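## What is meditation?

Meditation means sitting still and paying attention to one thing. Many people pick their breath. People have done it for a very long time, in many religions and outside them too.

Try it for 2 minutes:

- Sit down and let your hands rest.
- Breathe in, then out.
- Count each breath up to 9 -- then start over.

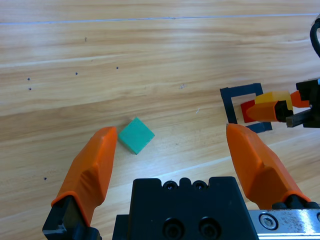
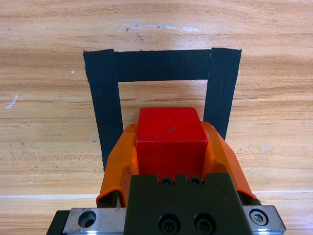
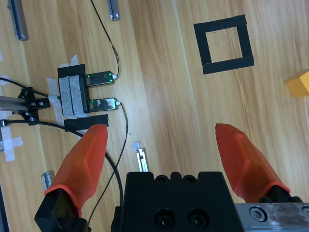

Ardalan Ghaffari told us he never gets to 9, and that he starts again at one each time he loses count. That is fine. Your mind will wander. When you notice, go back to the next breath.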